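From: Morent
To: snackwrap-l
Date: Feb 7, 2023
Subject: Re: [snackwrap-l] Flattening vs. leaving them alone

Sandoval wrote:

> I've been going through the boxes again and I'm more convinced than
> ever that everything should be flattened before it goes into storage.
> A wrapper takes up almost no room flat and a ridiculous amount of room
> otherwise. I use two sheets of blotting paper and a stack of phone
> books, and I leave them for a month. I know some of you think the
> creases are "part of the history." The creases are part of somebody's
> back pocket.
>
> Also, does anybody still use the Jivitz sleeves? Mine have gone cloudy.

I held off answering this because the last time we did flattening on this list it ran to 92 messages and two people unsubscribed, one of them twice. But it's February, the basement is the only warm room in my house, and I have opinions.

First, the sleeves. Yes, I still use Jivitz, and yes, mine went cloudy too. It's the older batch, the ones with the rounded corners. The square-cornered ones have been fine for me so far. I moved everything out of the round ones last June, an evening's work that took me nine days, and I found a gum wrapper I had been accusing a fellow member of never mailing back. I have apologized off-list.

Now the flattening. Paper, go ahead. Waxed paper, go ahead, but skip the phone books. I had a caramel wrapper come out with a faint but readable listing for a muffler shop on the back of it, and now I have to explain that to anybody who looks at it. Plain newsprint is worse. Blotting paper on both sides and a board on top, and don't peek.

Anything shiny is where I get off the bus. The printing on that stuff sits on top like paint on a balloon. Press it hard and you get a nice flat wrapper with a white line everywhere there used to be a fold. I did this to eleven of my own before I noticed a pattern, so I'm speaking as the guilty party here. What I do these days is roll them loosely around a cardboard tube, printed side out, with a strip of tissue underneath, and put the tube in a long box. It does take up more room. I have a long-suffering household and a shelf over the washing machine, and between them we manage.

On the space question, I went and checked my own list before mouthing off. I have 1,724 wrappers logged, and only about 400 of those are shiny. So the rest can go as flat as Sandoval likes and I won't say a word. The tubes fill two shelves. The flat ones fill a single filing cabinet that used to hold tax returns, and has improved.

The other thing about creases is that they can be useful if you're trying to work out how a thing was packed. A fold from the factory runs straight and shows up in the same spot on every copy. Pocket creases go wherever they please. Once you've ironed it all out you can't tell one from the other, and then somebody asks on the list whether it was a pillow pack or an end-twist and we all sit there guessing. Cartoon designs are the ones I'd be most careful with, for the plain reason that you need the outlines to line up if you ever want to put a name to the character. 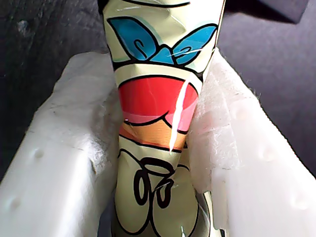

Shiny one, as is. Blue on top, red in the middle, orange below.

Try pressing something like that and let me know how you feel afterward.

A few odds and ends while I'm typing:

The Trurnik checklist is still missing its last section. I know it's been promised. I have a printout of the first 700 entries with my corrections in pencil, and I'll scan it for anyone who can read my sevens.

To whoever asked about washing: lukewarm water, one drop of dish soap, and not the paper ones. I shouldn't have to add that last part, but I was on this list in the year of the licorice bags.

And I'm still looking for a swap on the double-printed toffee papers. I have three and want to be down to one. Will take almost anything except more toffee papers.

Morent

--
snackwrap-l: please trim your quotes and wash your hands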